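Cosaritz Psalms and Prophets Study Set, Third Printing

I bought this set in July for a weekly Old Testament group at my church. We had been using photocopied sheets, and they were hard to keep in order. The Cosaritz set has a leader's book, a reader with the full text of the Psalms and the twelve minor prophets, and a fold-out map. The leader's book runs 268 pages.

The reader is the best part. The type is large enough for older eyes and the margins are wide enough for notes. Verse numbers are small and set to the side, so reading aloud goes smoothly. The paper is thin but a ballpoint does not bleed through. Highlighters do. 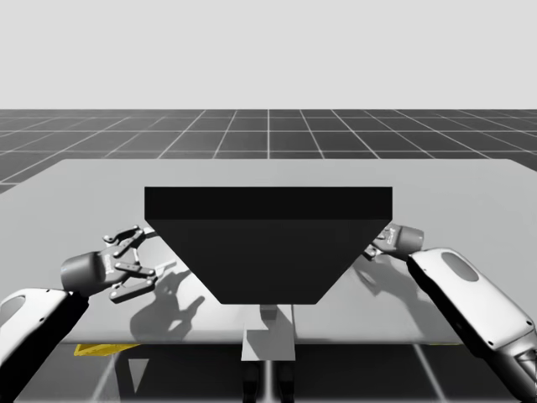 The leader's book is less even. Psalms are covered in 9 lessons, and the ones on the Songs of Ascents are very good, with plain notes on the pilgrim feasts and how these psalms are still used in synagogue worship. The lessons on Amos and Micah are also solid. Obadiah gets a page and a half. Zechariah is rushed, and the author moves quickly from the text to current events in the Middle East. Some in our group liked that. I would have liked more on the return from exile first.

The map shows Judah and Israel in the time of the kings. It is clear, but it tears at the folds. Ours had to be taped after three meetings. The older Maltis set came with a laminated map and I still use that one.

There is a word index with 1,000 entries. It covers names and places well. Hebrew terms are given in English letters only, with no guide to saying them.

Shipping from Brikex was quick and the box arrived in good shape. The reader can be ordered separately, and that is what I would do for group members.

Four stars for the reader, three for the leader's book. I would buy it again for the Psalms lessons and look elsewhere for Zechariah.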